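Subject: Re: [chores] Are the dishes solved then?
Date: 14 September 2018

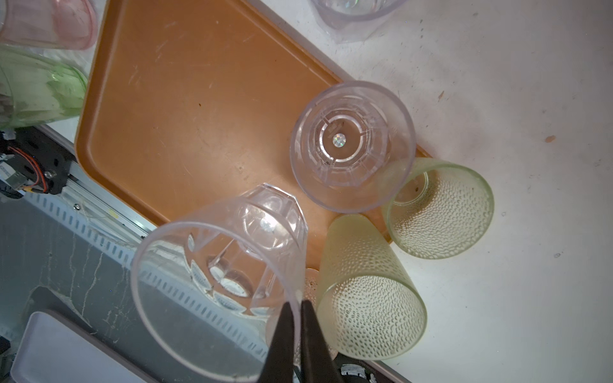 I've been on this list long enough to remember when the vacuum cleaners were going to put an end to housework, so forgive me if I don't join in the cheering over cups. The earlier message is quoted in bits below with my replies in between. My trouble with clearing up as a test is that everyone pictures the easy version, one mug on a bare table. Look at what is on that orange-brown tray and next to it: clear cups, tinted cups, one standing upside down, others on their sides, and the fingers holding a clear faceted one near the rim. I would call that a fair start on the real job. It is still only the start, and a cup between two fingers tells me nothing about where it ends up.

> The Kiveo people say their arm will do a full clear-up after a
> meal by next July. I don't see why we should doubt them. Picking
> things up is most of the work, and picking things up is done.

Picking things up is the part that films well. I cleared tables in the works canteen at Prondcombe for 3 years and I never once thought of the picking up as the work. The work was tipping out the dregs, seeing that a cup had a teabag welded to the bottom, knowing which ones nest and which ones jam, and doing it while people leaned across you. If the Kiveo arm puts a half-full beaker on its side in the rack, I'd like to know who mops the floor.

> Clear plastic used to be the thing that beat the cameras every
> time. If that's cracked, the rest is just practice.

Maybe. I'll grant that see-through things are hard, and I have put my own hand out for a glass and missed it. But "cracked" is a big word. Done how many times in a row? With the lights off at one end of the room? With a cup someone has stood inside another cup? I don't need the answers to be perfect - the dinner ladies at Prondcombe dropped things too - but I would like there to be some answers.

> At 749 a month to rent, the Kaimal unit would pay for itself in a
> small café. That's less than a part-timer.

Less than a part-timer who only clears cups, and I have yet to meet one. Ours wiped down, took money, fetched the milk in, told the fitters to get their boots off the chairs and rang the brewery about the gas. You would be paying your 749 and then paying the part-timer as well, who would now also be minding the machine.

We went through this on the shop floor with the Trirasska bin picker. Lovely thing on the day it was shown to us. It had been set up on one size of bracket, clean, from one supplier. We ran 2 sizes, and ours came with oil on them. It spent most of its time stopped with the light on, and a lad stood beside it with a stick. I believe it was sold on.

> So what would convince you?

Fair question. Leave it in a kitchen it hasn't seen, with a family or a shift using it, and go home. Let it do 3000 cups, plates and greasy pans over however many weeks that takes, with nobody from the firm in the building. Then publish the breakages, the stoppages and how often a person had to step in. I'd read every page of that and I'd be pleased to be wrong, as I hate washing up as much as anyone here.

Until then I'm keeping my rubber gloves. If anybody has rented the Kaimal for longer than the trial period, please write to the list, good or bad. I'd sooner hear from one café than from ten brochures.

--
To leave this list, send a message with the word "unsubscribe" in the subject line.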